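Subject: Re: [jonex-list] Anyone dealt with a notice about underreported 1099 income?

Hi all,

I'm replying inline to the question from this afternoon because I went through almost the same thing last year and I still have the folder sitting on my desk (well, under my desk, if you want to be picky). Usual warning, I run a small shop and I'm no accountant. But I've been through the wringer on this one and I'd hate for somebody else on the list to panic the way I did.

> I do side work for two outfits and got a letter saying
> my return doesn't match what was reported. They want
> 2,280 more than I paid, plus interest. I know one of
> the 1099s is wrong because they paid me in January
> for a December job and I counted it in the new year.
> Do I just pay it? Do I file an amended return? My
> brother-in-law says ignore it until they send a second
> one. I have a date on the letter I'm supposed to
> answer by and it's coming up fast.

OK, first thing: please don't listen to your brother-in-law! I did more or less that with mine. I stuck it behind the toaster for a few weeks and all it got me was a second letter that was longer and a lot less friendly. The date on the first one matters. If you can't get your papers together by then, call the number at the top right of the letter and ask for more time. I did, eventually, and the person I got was perfectly nice and gave me an extra month. The hold was awful though. Put it on speaker and do something else. I had better luck calling right when they opened at 7 in the morning than I ever did after lunch.

Second thing, what you have sounds like a proposal, so read it again with a cup of coffee and see if it says "proposed" anywhere. Mine did, in the first paragraph, and I skipped right over it to the dollar amount. If that's what yours is, there should be a response page in there with boxes for agree or don't agree. Mine also had a table showing what I'd reported next to what they had from other people. Go down that table line by line with your own return next to it. On mine there were 3 items and only one was really my mistake. One was income I'd reported just fine but on a different line of the return, so it looked missing when it wasn't. I had to explain that with a short note and a copy of the page, and they took it off.

About the January check. This is the part I got tangled up in myself. A customer of mine, Wornari, put a check in the mail right at the end of December. I got it in January, deposited it in January and counted it in January, and they put it on the 1099 for the year before. I'm on the cash method like most little one-person businesses, and the way it was explained to me, what counts is when the money was really available to me, and the date somebody else wrote on the check doesn't settle it. So I sent a copy of the envelope with the postmark (I keep everything, my family makes fun of me for it), the bank statement with the deposit, and a line on the next year's return showing it was in there. If you reported it in the new year and paid tax on it then, say so and show them where. And do ask the customer for a corrected 1099. Mine took forever to send one, but the email where they admitted the mix-up was good enough to go in the packet.

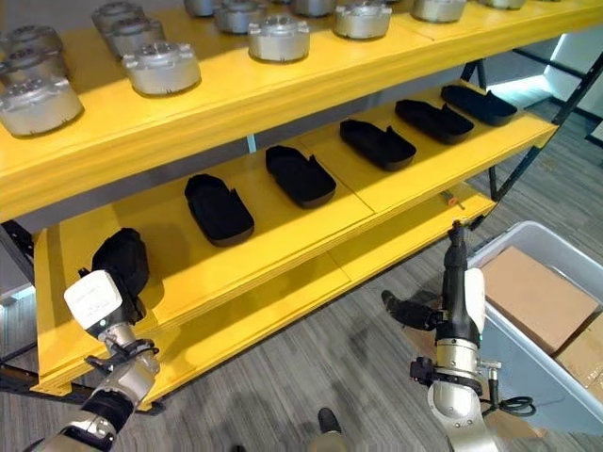
Where I really did goof was on supplies and parts. I'd bought a pile of stuff late in the year for a job with Rugemalira, and I wrote the whole lot off right away without thinking about whether it was inventory or equipment or what. That wasn't on the letter at all, but once I had the return out I couldn't stop looking at it. Things like metal housings sitting in a row on a shelf, are those supplies, or are they stock I'm holding to sell, or are they parts of something bigger? The answer changes what you can deduct and when, and there are special rules for small businesses that may make it easier on you. I ended up paying a woman at a tax office in Wivonden for 2 hours of her time to go through it with me. Best money I spent all year. She also told me to fix my receipts, which were a shoebox at that point and are now a slightly nicer shoebox with dividers.

On the amended return question: I asked her that too, and she said not to file one just to answer the letter if all I was doing was agreeing or disagreeing with their numbers. The response page does that job. If you find something else wrong that's not on their list (like my parts thing) then an amended return can come into it, and that's when I'd talk to a pro before sending anything. I can't tell you which one you are.

As for the money. If you do end up owing, you don't have to come up with all of it at once. I set up monthly payments online and it took less time than renewing my truck registration. There was a setup fee, and interest keeps running while you pay, so I threw extra at it whenever I had a decent month. My first letter wanted 3,000 and change and I ended up owing well under half of that after they took my explanations into account. Your number could go either way of course, but please don't just write a check for 2,280 because a letter said so!

A few odds and ends I wish I'd had written down:

Send copies and keep the originals. I know everybody says it.

Put your name, the tax year and the notice number on every single page, because I'm told pages get separated. Mine had the notice number in the bottom corner in tiny print.

Mail it certified with the return receipt, or if your letter gives you an upload option, use that and save the confirmation. I mailed mine in February and heard nothing until spring, and that little green card was the only thing that let me sleep.

If there's a penalty on there, ask about getting it removed. They can say no. I had a clean record for the years before and they dropped mine.

And check your state. Mine sent its own letter some months later with its own smaller bill, once the federal one was settled. I'd completely forgotten about that end of it.

Does anybody else here know if the state will hold off while the federal one is still being argued over? I never got a straight answer on that. Also, to the original poster, which year is the letter for? If it's an older one I may still have the blank form I used for my cover note, and I can send it to you off list.

Good luck, and call them before the date on the letter!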